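Progress report, Wimden pantry and reuse program
Period: May to 4th August

We said in the proposal that moving to weekly bulk orders from Flalla would cut food waste at the Wimden site. I'm not convinced it has. Spoilage went down in the first few weeks and then crept back up, and the drop lines up closely with the spell when we had less fresh produce to spoil. I would hold off on repeating the claim in your newsletter until we have a full winter to compare.

**Households served**

We signed up 224 households against a target of 400. The original figure came from a survey that asked people whether they would "consider" using a pantry, and plenty of people will consider anything. I'd like to reset the target before the next period instead of chasing it with flyers. The Teixeira flyer drop cost $2,000 and brought in 16 sign-ups that we can trace. It may have brought in more, but we have no way to show it and I won't claim them.

**Sorting and storage**

Non-food donations are still the slow part. Toiletries, batteries and household odds and ends arrive mixed in with the cans, and the sorting hours come out of the food budget. The new shelf labels were meant to fix this. They have made things easier to find, but I see no change in how long the work takes.
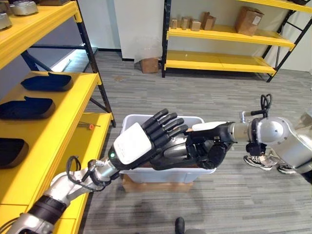
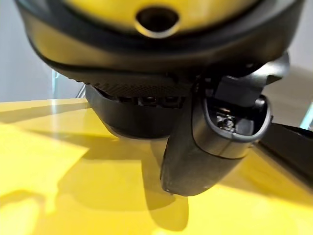

*A white plastic bin on the gray carpet (first picture); yellow and black housing, close up (second picture).*

**Stock software**

The Vurkanum trial ends next month. Staff like the search screen. The monthly totals still don't match our paper counts, and the supplier's answer was that the paper must be wrong. We checked one shelf by hand and the paper was right. One shelf proves little, so we plan to check the rest before deciding on a license.

**Money**

Spending is under budget, mostly due to the unfilled driver post. Please don't read it as a saving. Deliveries to Teixeira have been late or skipped, and those households are the ones least able to come to us.

**What we need from you**

- Agreement to a lower household target for the rest of the year
- Permission to move the unspent driver wages into van hire
- A decision on whether you want waste reported by weight or by value, as the two tell different stories

The signed accounts will follow separately.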